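Visit to the Ondach Hall, Hemden
Posted 03/02/2022 by Shengli Ding

I had wanted to see the Ondach hall since December, when a friend at Ellska told me they set up small home corners there and let visitors look. It is 40 minutes by bus from my apartment, and from the stop it is a short walk on a street with many trees.

I expected a low storage building. The hall is two floors high and white almost everywhere, with a mezzanine on both sides behind black metal railings. One can stand on the ground floor and talk with a person upstairs without shouting. A big glass door and window wall with black frames brings in the green of the trees, so I liked the place at once. 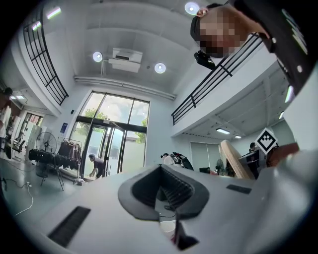

The main hall with the glass door and the mezzanine railings.

The air conditioner is on the ceiling, and I was told the cool air needs a long time to come down to the people. The whole space is 276 square meters, including the upper part. The rent was explained to me also, but I did not write it down correctly, so I leave it out.

What I came for was the tables. Ellska tries simple table settings in the hall before they go into the Xue catalog, which has 648 articles this year. I use many of such things at home, and I was curious how they choose them. The one I looked at longest had a cloth in pink and white checks. On it were a white mug, a small picture frame with a dark border, lying flat, and a round mat of beige rope.
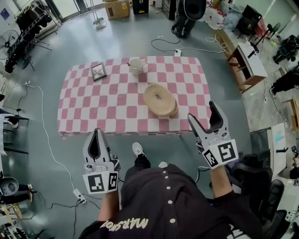

Checkered cloth with mug, picture frame and coiled rope mat.

The mat is my favorite. The cord goes round in a flat spiral and leaves a little hole in the center. I would put my teapot on it. The mug I find a bit too plain next to such a lively cloth, but the white does go well with the checks. On the gray concrete floor the pink looks stronger than it would in my kitchen, where the floor is brown.

Please watch your step if you go, there are cables and power strips on the floor near the table. I stayed roughly 3 hours, and the last bus back to Hemden station was already quite full.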